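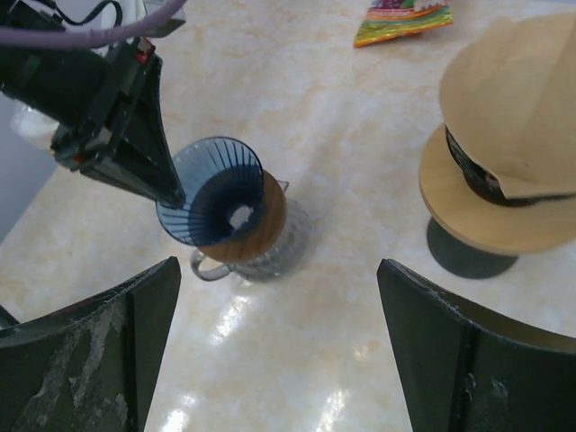 Every few months somebody writes in to tell us that pour-over coffee is a scam, and every few months somebody else writes in to say it changed their life. I have never been able to side with either. Having spent most of the summer making it at the kitchen counter, I can say that it makes a decent cup and that a good deal of what is sold around it is nonsense. The basic kit is a cone, something to catch the coffee and a stack of papers. My cone is the translucent blue kind with thin ribs running down the inside, and it sits on a glass carafe with a wooden collar at the neck. The tan filters live beside it on a little stand with a round wooden base. I will come back to the stand, about which I have opinions.

First, the ribs. The Cedia leaflet that came with my first cone claimed the ribs "guide the flow for a cleaner extraction." What they do, as far as I can tell, is keep wet paper from sticking flat to the wall so that air can get out. Fine. That is useful. But then Trandia sells a cone with more ribs for $20 over the price of the plain one, and I could not taste the difference in a week of trying. Neither could the two people in my house who drink coffee, and one of them was rooting for the expensive cone.

The collar is another one. On paper it keeps your hand off hot glass. My carafe also has a handle, so I pick it up by the handle like a normal person and the collar mostly gives me one more thing to take off at the sink. It does look nice. If you like the look, buy it for the look, and skip the paragraph on the box about "thermal comfort."

Now the filters. Ruddock sent out a mailing in May saying that tan papers make coffee taste like cardboard unless you rinse them thoroughly, and that you should therefore buy their white ones. I rinse mine with a splash from the kettle, dump the water, and go on with my morning. On days I forget, I sometimes notice a papery smell when I lean over the cone. I have never noticed it in the cup. Your nose may be better than mine.

As for the stand, I bought it because the cardboard box the filters came in had gone soft from living next to the kettle. A stand takes up more counter than a box in a drawer, and the papers on top get dusty if you go away. I still use it. I would not pay $19 for it a second time.

The one thing I would spend money on is a grinder, and even there I would stop early. The Atis people advertise 118 click settings on their hand model. I use two of them, one for the cone and one for when my sister-in-law brings her own beans, and I could not tell you what the rest are for.

A reader asked whether marble-look counters stain from coffee. Ours is glossy and has wiped clean every time so far, but I would not leave a puddle overnight to find out. Put a dishcloth down if you are a messy pourer. I am, and I mostly don't.

Letters on the subject of water temperature will be read, but I make no promises.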